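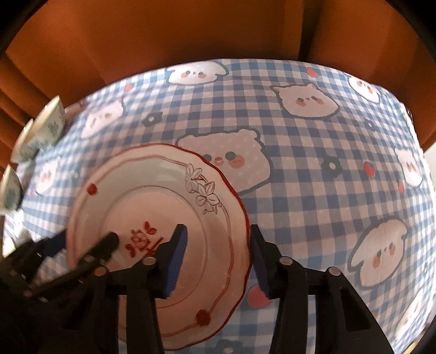
Looking after patterned plates and table linen

Plates with a printed or raised design need a little more care than plain white ones. The same goes for the cloth they sit on. These are the habits we have settled on at Vundatwood, where the good plates come out most weekends and the everyday ones get used three times a day.

Washing up

Wash patterned plates by hand if you don't know how old they are. Colour that sits on top of the glaze will fade in the dishwasher, and red is often the first to go. To find out which sort you have, tilt the plate under a lamp and run a fingertip across the design. If you can feel an edge, or the shine changes over the colour, treat it as on-glaze and keep it out of the machine.

Use warm water, a soft cloth and a small squirt of detergent. Lay a folded tea towel in the bottom of the sink. Wash one plate at a time and take your rings off first.

Raised flowers and leaves collect grease in the creases. An old soft toothbrush gets in there. Go lightly over any painted outline.

Tea stains and grey marks

Bicarb soda mixed with water to a thin paste will shift tea stains from the well of a plate. Leave it on for a few minutes, then wipe and rinse. Don't use bleach on anything with a fine crackle in the glaze.

Grey lines are usually metal left behind by cutlery. A cream cleanser takes them off plain glaze, but keep it away from the coloured parts.

Stacking

Put something soft between plates that have a raised pattern. Paper towel does the job, and so do rounds cut from an old flannelette sheet. Trace around a saucer for the size. We bought felt ones from Rokura and they were fine, though the flannelette ones have lasted just as well.

Keep stacks low, and don't mix sizes with the larger plate on top. Scalloped edges chip more easily than straight ones, so lift each plate out instead of sliding it.

Gingham and other checked cloths

Wash a new checked cloth on its own the first time, in cold water. Blue can run into the white. If it does, wash it again straight away before it dries.

Cotton cloths come up best ironed slightly damp. Pull the cloth square before you start and use the checks as a guide – if the lines wander, so will the hem. Dry it in the shade. Ours was on a sunny line for most of one summer and one half is now paler than the other.

For gravy or butter, scrape off what you can with the back of a knife, rub in dishwashing liquid and leave it for 2 hours before washing.

Hanging the cloth over a rail saves ironing out fold marks. If it has to be folded, change the fold line each time.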